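Good Practice Gallery: Cables, Reach and Everyday Objects

Welcome to our gallery page! It goes with the house rules we use at Jarnine whenever an arm works in a furnished room, among sofas and side tables and all the small stuff people live with. The rules themselves fill 8 pages and make for dry reading, so Telma Godoy had the lovely idea of putting them next to the work. Fiorella Benedetti wrote most of the notes, I trimmed them, and Raffaele Sartori checked that nothing we say contradicts the long version.

The notes are short on purpose. If you run arms in rooms like these, borrow whatever helps you, and tell us where your own rules differ. We love those letters.

Last revised November 2025.

Reaching for a corded phone

A desk telephone on a round side table, wedged between the sofa and the wall, and I could talk about this one all afternoon! Everything we care about is packed into one corner: a raised rim on the table, a coiled cord looping behind the phone, a handset sitting in its cradle, and upholstery close by on the right.

Rule for this setup: treat the phone and its cord as one object. The operator finds the whole run of the cord before the gripper closes on anything, and says out loud where it goes. If part of it can't be seen from the head view, a second person walks over and looks. Guessing is out.

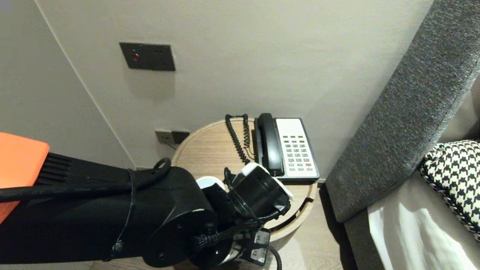
Notes on the arm's own cables

Have a look at the thin black cable lying along the forearm, held by a strap close to the joint, with a small loop rising above the housing. Our rule asks for exactly that kind of thing: a strap near each joint and a little slack where the joint turns. Too tight and the cable pulls at its connector, too loose and it goes fishing for lamps.

Lower down, a braided sleeve gathers the cables around the wrist. We're big fans of sleeves. One bundle is much easier to keep track of than several strands, and it wipes clean in a moment.

Then there's the black cord trailing down from the small module under the wrist. Trailing cords get their own line on the check sheet. Before a run, the operator moves the wrist through its full range, slowly, with the table cleared, and watches where the cord swings. If it can touch the work surface at any point in that range, it gets another tie. Osvaldo Tedesco keeps a bag of reusable ties in his jacket and will hand you one before you finish asking.

Notes on the table

Round tables look friendly and they do cause extra work. A raised rim means the approach height is measured from the top of the rim, never from the tabletop. We add two fingers of clearance on the first pass and bring it down later, once everyone is happy with the path. (Yes, fingers. Giorgia Marchetti has asked for a proper unit and she'll get one in the next revision.)

Light furniture can shift when it's nudged. Press down gently on each side of the table before you start. If it rocks, fix that first, or pick another table. Please don't wedge it against the sofa with a cushion! We tried that in October and spent longer resetting the cushion than doing the task.

Notes on walls and outlets

There's an outlet plate just above the table rim and another wall plate higher up with a small red light on it. Wall fittings count as part of the work area under our rules. They go on the room sketch, and the path planner gets a keep-out zone in front of each of them, deep enough for a plug whether or not a plug is there today. People plug things in between runs. It happens all the time, and a zone that was generous in the morning is just right by lunch.

The white cable running down the side wall gets the same treatment. A cable on a wall is still a cable. Mark it, note where it ends up, and ask before you move it.

Notes on soft furniture

Fabric is where new operators relax, and we'd like them to relax a bit less. A sofa back won't dent a gripper, sure, but a textured weave can catch on a screw head or a strap end. The rule is simple: tuck the strap ends in and run a hand over the arm's outer side for anything that snags. Loose cushions within reach are either part of the task or out of the room.

Bright patches deserve a word too. A white seat in strong light can fool an automatic exposure setting, and suddenly a black phone in the corner is a dark blob. Check the head view with the lights and blinds as they'll be during the run, then leave them alone until you're finished.

Before you press start

Telma asked for a list that fits on a card, so we made one:

Cord traced from end to end, out loud.
Arm straps snug, slack at the joints.
Wrist moved through its range with the table cleared.
Rim height entered as the approach height.
Outlets, plates and wall cables on the sketch.
Cushions decided, in or out.
Stop button in hand, and a second person who knows where it is.

We've printed 1,000 of these cards, which was wildly optimistic of us, so do take a handful. They're in the tray by the Steltard entrance and they fit nicely in a badge holder.

When something goes wrong

Stop, hands off, write it down. A bumped table is worth a line in the log even when everything on it stays put. Raffaele reads every entry and he really does change the rules because of them - the keep-out zones came from a two-line note about a plug.

Never pull on a caught cord with the arm. Open the gripper, hold the arm still, and free the cord by hand with the stop pressed. It's slower and a bit fiddly, and we've come to enjoy the fiddly part.

Questions, corrections and better ideas go to Fiorella at the Skodetti desk. If you've found a good way to route a wrist cord on a small arm, please write to her first!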